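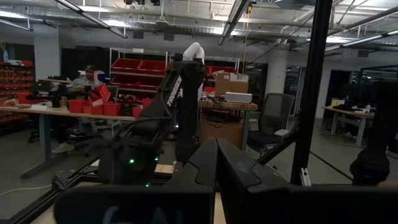
View from the wrist camera in the Mandeo data collection area, with a second arm and the parts bins beyond the gripper.

April
By Achilleas Bakalis

Before a robot at Mandeo is permitted to attempt a task alone, a person must first perform that task through it many times over. Şükran Sönmez, who directs the company's demonstration program, regards this stage as the one on which the rest of the work depends.

"The model learns from what we record," she said in an interview at the laboratory. "If the recordings are careless, the model will be careless in the same manner, and it may take us weeks to find out where it picked up the habit."

The program, known internally as Oltus, gathers examples of ordinary handling work: picking a part from a bin, turning it to the correct side, placing it in a tray, and closing a box. An operator guides the arm from start to finish while the system stores the motion of the joints together with the view from the cameras. Each complete attempt is called an episode. The current target is 300 accepted episodes for each task, and at the time of the interview the team had accepted 126 for the newest one, which involves sorting small fittings by size.

Ms. Sönmez was careful to separate accepted episodes from recorded ones. Every episode is reviewed by a second member of the staff, and many are set aside. An episode may be rejected for a long pause, for a camera view that was blocked at the moment of contact, or for a note that does not match what took place. A dropped part, however, does not lead to rejection if the operator recovers it.

"We used to throw those out," she said. "We wanted the record to look clean. Then we had a policy that did very well until the first time it dropped something, and after that it had no idea what to do, for it had never seen anyone pick a part back up. Now we ask operators to keep going, and we label the recovery."

Apostolos Kalogeropoulos supervises the operators and writes the instructions they follow. The sheet for a new task is limited to 2 pages. It states where the task begins, where it ends, and which choices are left to the operator. In his view the last of these requires the most thought.

"Two people will reach for the same part in two different ways, and both will be right," he said. "I do not want to remove that. What I want to remove is the case where one person thinks the task is over when the part touches the tray, and another thinks it is over when the arm is back at rest. That kind of difference teaches the model nothing."

Operators work in sessions of 30 minutes, followed by a break away from the station. Mr. Kalogeropoulos introduced the limit after reviewing several long sessions in which the movements grew shorter and more hurried toward the end. He said that fatigue is difficult to see in any one episode and easy to see when a whole afternoon is played back in order.

New operators spend their first sessions on a practice task, and none of that material enters the training set. They are then paired with an experienced colleague, who watches and comments but does not take the controls. According to Mr. Kalogeropoulos, people with a background in assembly or packing tend to learn the system quickly, although they sometimes need to be asked to slow down at the point of grasp.

The question of variety came up repeatedly. A collection made with one bin, in one position, under one set of lights will produce a model that is reliable only in those conditions. The Oltus schedule therefore calls for bins to be moved between sessions, for parts to be mixed, and for the workspace to be left as it would be on a normal working day.

Michalis Vlachopoulos, who trains the models, described an early trial at Thibodeaux, a distributor of plumbing supplies that has agreed to test the system in its warehouse. The model had performed well in the laboratory. At the warehouse it reached repeatedly to one side of the bin.

"We had collected nearly everything with the bin on the left," Mr. Vlachopoulos said. "It had learned the left side of the table more than it had learned the bin. I would like to say that we found this by clever analysis, but the shift manager at Thibodeaux pointed it out to us before lunch."

The wrist camera has since been given greater weight in the design of new tasks. Fixed cameras provide a steady view of the whole table, but the arm itself can hide the part during the final approach. The wrist view stays with the gripper and shows the moments before contact, at the cost of a picture that is always in motion. Mr. Vlachopoulos said that the team uses both, and that he would give up neither.

Asked whether simulated examples might replace those made by hand, Ms. Sönmez answered that her group uses simulation to check the layout of a station and to practice unusual positions. She does not expect it to take the place of demonstrations for tasks that depend on touch, such as seating a cap or pressing a lid until it closes.

She also addressed the matter of credit. Each accepted episode carries a code for the operator who made it, and operators may ask that their recordings be withdrawn. The names themselves are held apart from the training data.

"These are people's skills," she said. "There is a person's judgment in every one of these files, and we should keep track of where it came from."

The fittings task is expected to move to Thibodeaux once the remaining episodes have been reviewed. A second task, in which the arm packs mixed orders into cartons, is being written now. Mr. Kalogeropoulos said the instruction sheet had already been through several drafts, and that the definition of a full carton was still under discussion.

Comments

Achilleas Gkikas
Do the reviewers see the operator code when they decide whether to accept an episode? It would seem better to hide it.

zakar
We had the same problem with bin position at my last job. In our case it was the color of the tray. Moving things between sessions helped, but we had to redo a large part of the set.

packing_line_b
Good to see the breaks mentioned. I did teleoperation for a season and by the end of a shift my hands were the last thing paying attention.

Achilleas Gkikas
Also curious how recoveries are labeled. Is it a separate episode or a marker inside the same one?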